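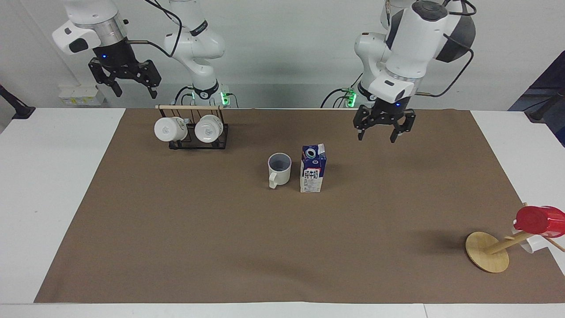 Notebook, May, started 9:40

Mug and milk task, second version of the labels

Today I continue with the question from last week: does it help the policy if we cut the long demonstrations into short named parts before training? Beril thinks yes. I was not sure, and I am still not completely sure, but the numbers are better than I expected.

Setup is the two-arm table with the brown paper mat. I keep the mat because the bare table is white and the mugs are white, and the segmentation loses the edge of the mug too often. Fixed camera, same place as before. Start position for both arms: high, fingers open and pointing down. Please do not change the start position without writing it here. In April we lost a full afternoon because of this.

Objects for this layout: black rack with two white mugs hanging upside down, one white mug standing in the middle of the mat, milk carton (纯牛奶) close to the right of it, mug tree at the front right with the red cup and a white cup. The standing mug has the handle to the left. The carton and the mug are almost touching, and this is on purpose. With a bigger gap the task is too easy and we learn nothing from it.

Data

We have 231 demonstrations, all teleoperated, by me and Beril. I cut them with the Imell tool into 5 parts: reach, grasp, lift, carry, release. Cutting by hand is slow. The automatic cut uses the finger opening and the arm speed, and then I correct it. Most corrections were at the border between lift and carry, where I and Beril do not agree what is the border. We decided: carry begins when the object moves sideways more than it moves up. It is not perfect but we can both apply it.

Training

Two policies, same network, same seed, 4,000 steps each. Policy A sees the whole demonstration with one sentence. Policy B sees the parts, each with its own short sentence. I did not change anything else. The learning rate is the one from the Demirtaş config.

What I saw

A reaches for the mug well, but when the carton is close it comes down too much to the right and one finger lands on top of the carton. It does not recover from this. It pushes until the force limit stops the arm.

B makes the same mistake less often. When it happens, B sometimes goes up again and tries one more time, and I think this is because "reach" is now a separate part and the policy has seen many starts of it. This is only my guess. To check it I should train a version with the same cuts but with one sentence for all the parts. If this version also goes up again, then the words are not important and only the cutting is.

Hanging mugs are still bad for both. The fingers come straight from above, as for the standing mug, and touch the dowel of the rack. I looked through the demonstrations and we have very few where the gripper comes from the front. So here the data is the problem, and better labels will not repair it.

Note on lighting: in the late afternoon the shadow by the mug tree gets longer and B starts the reach too early. I saw it 2 times only. I will write the hour for each trial from now.

To do
- train the version with cuts and one sentence (I start it tonight)
- collect demonstrations of the rack with front approach, both arms
- ask Beril to cut a small set again without looking at my cuts, so we know how much we differ
- move the results to the Prunthorpe folder, the old one is almost full

17:15. Training is started. First loss values look normal. I check in the morning.

Lenka Kováčik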